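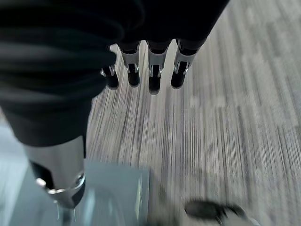
Fingertips over the carpet, black cover on the back of the hand.

Wirnia at Flurnden: the laundry build

Posted 2019-07-29 by Soledad Ridgeway

Wirnia is our two-armed household robot, put together at the Flurnden shared workshop by whoever turns up with a screwdriver and a free evening. We started on the arms in February, and I can't believe how far it has come! The plan is simple to say and a joy to chase: pick up a basket of clothes, carry it to the washer, load it, bring it back. We're on the basket part now, and I have been grinning like a kid at every session.

Hands first, they're my favorite. We went through nine versions of the fingertip before settling on the black ones, and the difference between the second and the last is enormous. The early pads were cast too hard and skated along plastic. The new ones are softer and a bit fatter, and they bring the finger down on a rim without that awful squeak. If you're casting your own, mix slowly and let the cup stand a good while before you pour (I am terrible at this and my first batch looked like Swiss cheese).

The cover over the back of the hand is just stretchy black fabric. Nadhirah Sinaga sewed it in one evening from a pattern she drew on the back of a parts receipt, and it has done more for our cable troubles than any of my printed clips. She is already on about a second one with a longer cuff. 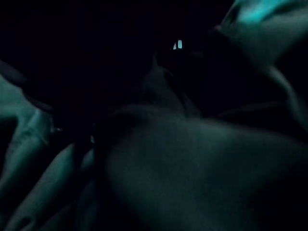
Wrist cameras are the other big job. Each hand has its own, tucked in close, and getting a useful view past the fingers took much more fiddling than I'd planned. We moved the mount, moved it back, then tilted it 19 degrees, and that's where it has stayed. Exposure is still a work in progress. I'd love to hear from anyone who has dealt with small cameras in dim corners, especially inside a drum or a deep basket, where the hand itself blocks most of the light.

The wiring is a story for another page, but the short version is that the cables now loop over the outside of each gripper with plenty of slack. We chopped 56 old zip ties off the left arm to get there. Very satisfying, I recommend it to everybody.
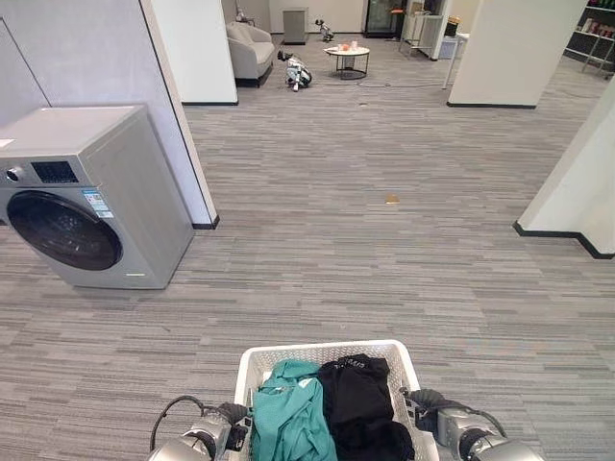 Both grippers at the basket, with a teal-green piece and a black piece inside and the washer over on the left.

I love this part of the build. Two hands on one basket sounds easy until each arm has its own idea of where the middle is, and then you get a very slow tug of war! Nadhirah rewrote the code that shares the load between them, and now the arms talk to each other up to 4000 times a second, which made me do a little dance by the bench. Next up is the washer door. The handle geometry is awkward and I've sketched a hooked fingertip that might do it, or might just snap, we'll find out.
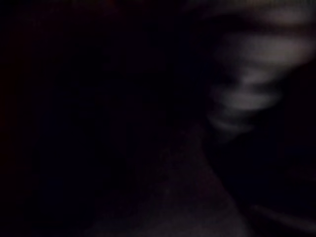 Wrist camera, very dark: a pale ripple at upper right and not much else.

Still on the list: a brighter ring light for the wrists, the longer cuff, a spare set of fingertips, and a proper label on the emergency stop. Files for the finger joints go up as soon as I've fixed the hole spacing on the side plates. Come by if you'd like to help, and bring socks, we can always use more test laundry.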